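Student robot desk project draws interest, and some doubts

Jun 30, 2025

TANUSSKA - A student robotics club says its two-armed table robot, Rey, will one day tidy a desk on its own. On the evidence of the club's open afternoon, that day is some way off.

The club has been working on Rey since January under a program called Ninby, which gives school and college teams shared bench space and a small parts budget. Members are asking for another $440 to keep going through the fall. The aim is simple to state: put ordinary desk things in front of the robot and have it set them in order without help.

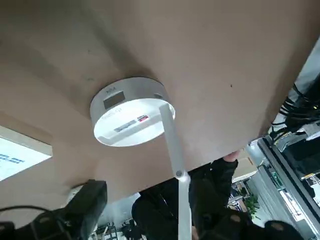
The club's own log lists 100 attempts at the basic task and counts 23 of them as complete. It does not say what "complete" means. When asked, members gave two different answers. One was that every item had to end up in its place. The other was that nothing had to be picked up off the floor.

There is also the question of how much of the work belongs to the robot. Most of the listed attempts were steered by a student from start to finish, with the movements saved for later use. That is a common way to teach a machine, but the flyer handed out at the door spoke of a robot that "thinks for itself." It should have been worded more carefully. 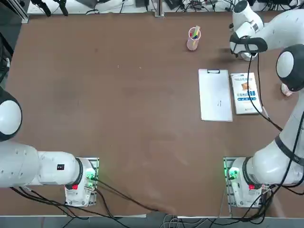

Rey's two white arms at the work table, with a pen holder, a clipboard and a book within the work area.

The choice of items deserves a closer look, too. A clipboard and a cup of markers are fair stand-ins for a real desk. A real desk also has loose paper, coins and half a sandwich, and the club has tried none of those. Members say harder items will come after they reach 200 logged attempts. 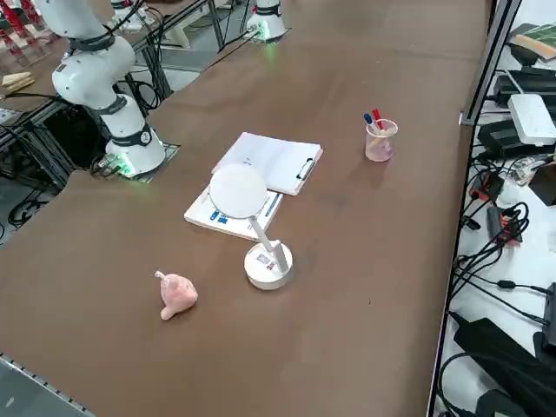

Desk items on the club's table, among them a clipboard, a round mirror on a stand and a pink plush toy.

None of this means the students are wasting their time. They wrote most of the control software themselves and can explain it clearly, including the parts that fail. Uvar, the local parts supplier that backs Ninby, has said it will look at the club's log before deciding on the extra money. It would do well to ask for the attempts that went wrong as well.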